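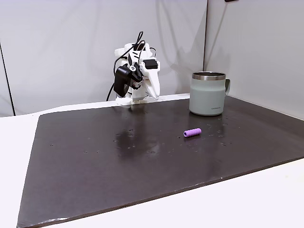 Figure 1. White 3D-printed arm at the back of a dark grey board on a white tabletop.

FLISSTEAD COLLEGE
Foundation Studies: Materials in Use
Handout 6: Plastics in everyday goods
Issued 2024-09-18

1. Scope of this handout

These notes accompany the sixth lecture and should be read before the seminar. They cover the two main families of plastic, the usual ways of shaping them, and the points a designer considers when choosing one. Students who missed the lecture on metals should read Handout 5 first.

2. Two families

Thermoplastics soften when heated and harden again on cooling. The process can be repeated, although the material loses some quality each time. Polythene, polypropylene, nylon and PLA all belong to this group.

Thermosets harden once and do not soften again. If they are heated too far they char. Older electrical plugs, pan handles and many glues are made from thermosets.

3. Shaping

Injection moulding: molten plastic is forced into a metal mould. The mould is costly, so the method suits long production runs. Bottle caps and chair seats are commonly made in this way.

Extrusion: plastic is pushed through a shaped hole to give a continuous length, such as pipe or window trim.

Vacuum forming: a heated sheet is drawn down over a shape. Food trays and bath panels are typical products.

3D printing: the part is built up in layers. No mould is required, and a single item can be made at reasonable cost. Parts are often weaker between layers than along them -- the direction of printing should therefore be decided before the part is drawn in detail.

4. Worked costing

A mould costs £1,868 and is to be used for a run of 200 hooks. The mould cost per hook is 1,868 divided by 200, or £9.34. Material and labour are added afterwards. Students should repeat the calculation for a run of 185 and comment on the difference.

5. Terms to learn

Creep: slow change of shape under a steady load.
Flash: thin waste plastic at the join of a mould.
Draft: the slight slope that allows a part to leave its mould.
Filler: a powder or fibre added to change stiffness or cost.

6. Preparation for the seminar

Bring one plastic item from home, not larger than a shoebox. Note any recycling mark and state how you believe the item was shaped. Written answers to section 4 are to be handed in at the Murthy Building office before the seminar begins.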